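Topic: Table top for a shared work room, white or wood?

plara_6
We must replace the big table in our shared room at Dolterard before March. I want white again, my colleague wants oak. Ours now:
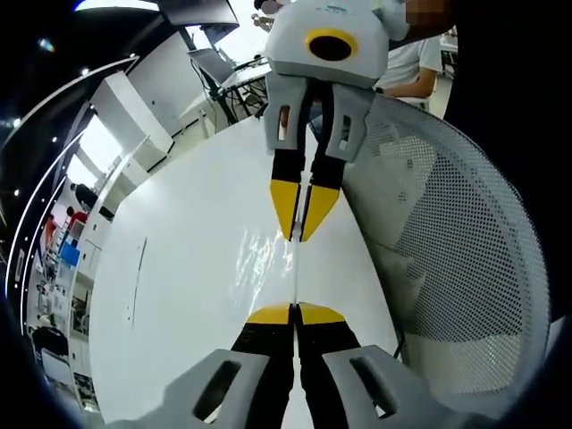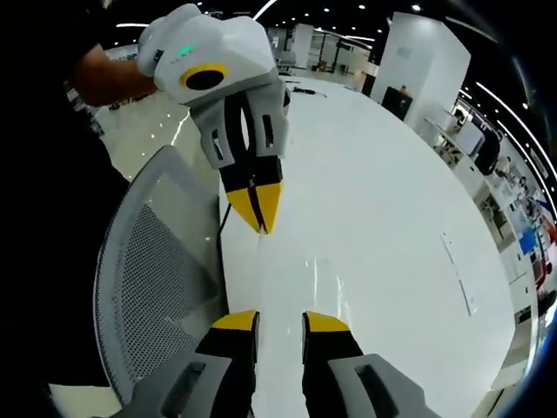 White table top, seen in both photos.

baloch
White shows every coffee ring. I had one for 2 years and I was cleaning it each Wednesday. Take oak.

pomalgate
I do not agree with baloch. Oak needs oil, and in a shared room people forget the oil. White you wipe and finish.

baloch
Lacquered oak needs no oil.

plara_6
Thank you both. The lacquered one costs over 2,244 with delivery, so it is too much for us. Is matte white better than glossy against the lamp light?

pomalgate
Matte, yes. But ask for a sample first, mine came a little gray.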